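Subject: Re: [jelldale-swap] Empty lolly tubs — keep or chuck?
Date: 10th January

Hi all,

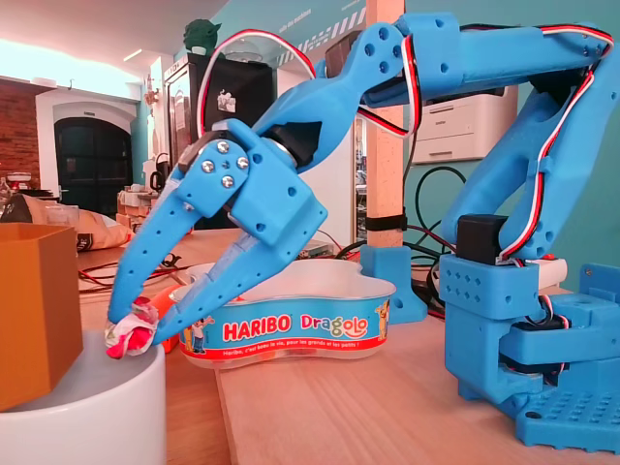

I'm firmly on the side of keep! I've been meaning to reply to this since it landed, but I wanted to go through the shelf in the sewing room first so I wasn't talking through my hat. Quoting the bit I'm answering:

> We've ended up with a whole cupboard of plastic tubs after Christmas, mostly
> lollies and biscuits. My other half wants them in the recycling by bin night.
> I'm sure they'd be good for scraps and buttons but every time I try it I end
> up with a mess, and the odd-shaped ones won't stack with anything. Does
> anyone use them for real, or do we all just hoard them and feel virtuous?
> Also is there any way to get the labels off without the whole place smelling
> of eucalyptus?

A bit of both, I reckon (the hoarding and the using). I have a Haribo Dragolo tub on the table that's shaped like a cloud, white plastic with a blue label wrapped around it, all in French — "Haribo, c'est beau la vie, pour les grands et les petits !" — and I can tell you right now it's never going to stack neatly with a thing. I don't care. It's the one everybody remembers. If I tell the kids the pins are in the cloud, they go straight to the cloud, whereas if I say they're in the second tub from the left on the middle shelf I get four lids off and a shrug.

So my rule is that the odd shapes live on the table and hold whatever I'm using this week, and the plain round white ones go on the shelf and do the boring storage. Scraps go in the round ones, sorted by colour but not very strictly. Anything white with a bit of pattern goes in with the whites, and anything where I can't decide goes in with the whites too, so that tub is always the fullest. I stopped folding the small bits years ago. They come out crumpled whatever you do, and you've got to press them before you cut anyway.

On the mess: are you filling them to the top? I did that for ages and every time I went in for one piece I pulled out half the tub with it. Now I stop well short of the rim and start another. You go through more tubs but you clearly have a cupboard full of those. And leave the lids off the ones you're in and out of all day. I put the lids in a shopping bag on the back of the door, and I only get them out again if we're carting everything to Sanevholm for the weekend.

Buttons I'd do differently. A big tub of buttons is lovely to run your hands through and hopeless for finding a match. I had 500 g of mixed ones off the Vesia op shop sitting in one tub for a whole winter and never sewed on a single one of them. Now they're in jam jars, where I can see them from the side, and the jars sit in a biscuit tin so they don't wander.

Labels: I leave the nice ones on, obviously. For the rest, fill the tub with warm water from the tap (not boiling, it'll warp, ask me how I know) and let it sit for an hour or so, then peel from one corner. If there's glue left, rub it with a bit of cooking oil and bicarb on an old sock and wash it off with dish soap. No eucalyptus needed. It does take a couple of goes on the ones with paper labels — the plastic wrap kind usually come away in one piece if you're patient and find the seam.

If you do decide to get rid of some, please don't bin them before the next swap at the Dissanayake hall! I'd happily take 2 of the 1000 ml size, with lids if you've got them. I'm also after a small one, no bigger than a mug, for thread ends. I've been using a yoghurt pot and it tips over if I so much as look at it.

In return I can offer a bag of cotton offcuts, nothing bigger than a fat quarter, mostly reds and pinks, and 100 or so clothes pegs that came with the house and that I have never found a use for.

Oh, and somebody asked last month whether the lolly smell ever goes away. Mine aired outside with the lid off for a few days and I can't smell it any more, but the dog still has opinions.

Cheers from the hot end of Jelldale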